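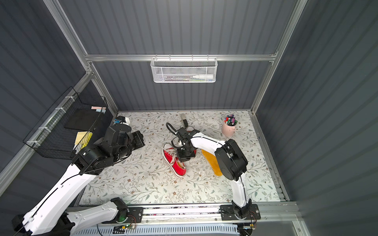 Neswood open day recordings

README, last touched in September

Hello! If you came to the open day at Neswood and asked me for the recordings, you're in the right place. I'm Pin-yu Hsu, I ran the two-arm cell all afternoon and I'm still finding sticky notes in my coat pockets.

What you get: 41 episodes, all from the same cell, with two arms working over one mat. The task on the visitor sheet was "shoe and insole", and people could ask for either arm to have a go. Some asked for both at once, so 13 of the episodes are two-handed (those were the ones that drew a crowd, naturally).

Shu-fen Mok did most of the driving and I did the talking. When visitors took over the controls we kept their attempts too, wobbles and all - they're marked "guest" in the notes column. Please don't throw them out without watching a few, there's a lovely one where the lace gets caught and the guest just patiently works it free.

Things to know before you use it

The red canvas shoe and the yellow insole are the things to move. The pink bucket of markers, the mesh basket on the back wall and the black one on the left are furniture as far as the task goes, so don't expect labels for them.

The mat has a leafy pattern with little brown flowers. Shu-fen wanted plain grey, I wanted flowers, I won. If your segmentation hates it, blame me!

Episodes are cut at 3000 steps. Anything still going at that point is labelled "timeout" and not "fail", which I know annoys some of you.

Folders are named after the session: bonia is the morning, tlapale is after lunch. The first 15 minutes of tlapale have no audio.

Not done yet: grasp labels for the guest episodes, and a proper split. Flalent has asked for both, so they're next on my list.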